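Visit Report: Two-Arm Handling Cell, Watton Site
Maintenance Methods Group, Ultside
2021-05-20

The group was received at the Watton site in the morning and spent most of the visit at a single cell. The purpose was to see how a two-arm handling station is set up at the start of a shift and what routine care it receives, with a view to revising our own maintenance schedule.

The cell consists of two arms on separate base towers, fixed along the far side of a shared table. Each arm carries a two-fingered gripper. The host staff work from the open side and keep a written log, called the Fusix sheet, which is filled in by hand and copied to the site system at the end of the day. At the time of our visit the log stood at 2,496 operating hours for the left arm and 1,213 for the right. The right arm was exchanged last year after a joint fault, and the two are now serviced on separate dates.

Start-up follows a fixed order. The operator checks the base bolts, powers the controllers, and waits for the status lights before releasing the brakes. Each arm is then driven slowly to its reference position -- left first, then right -- and the grippers are opened and closed 4 times without load. Any hesitation in the fingers is entered in the log and the gripper is taken off for cleaning before work begins.

Cable care took up much of the discussion. The gripper cables run outside the arms, and the hosts consider them the part most likely to fail. Slack is set with the arm at full reach and checked again with the wrist turned to both limits. A cable that is too short pulls at its connector; one that is too long can catch on the other arm. Connectors are inspected every 100 hours and replaced in pairs.

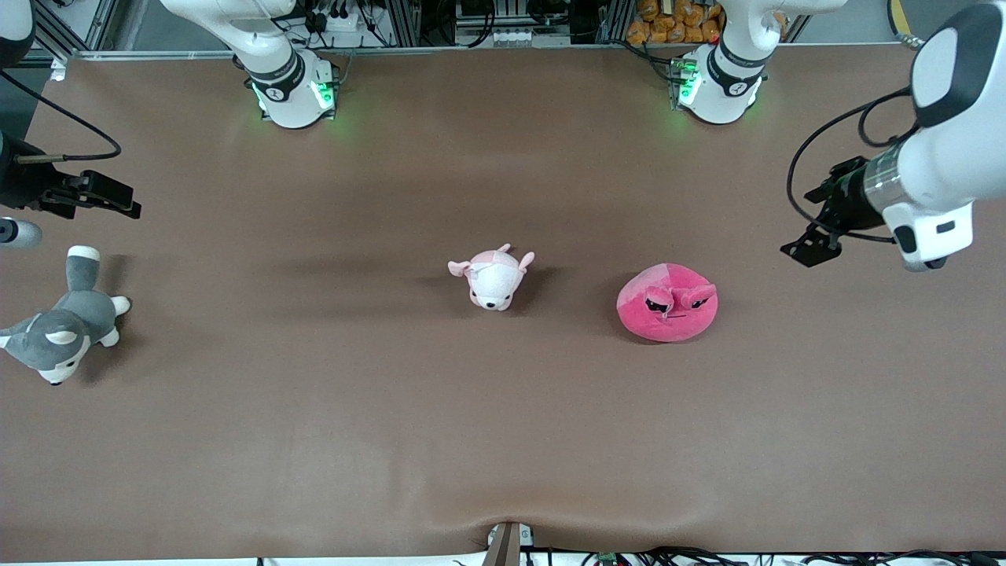 The table covering is treated as a working part of the cell. It is lifted once a week, brushed on both sides, and laid again, after which the gripper height is checked at several points. Soft goods are used for most handling trials, as they show up small errors in grip height without risk to the fingers.

Spare gripper fingers are kept in a cabinet supplied by Ammann, with one drawer for each arm. Our group noted that used and new fingers were stored together, and the hosts agreed to separate them.

Two points will be carried into the Ultside schedule in May: the unloaded gripper test at start-up, and the replacement of connectors in pairs. The weekly lifting of the table covering requires further review, as our own tables are larger and would need two persons.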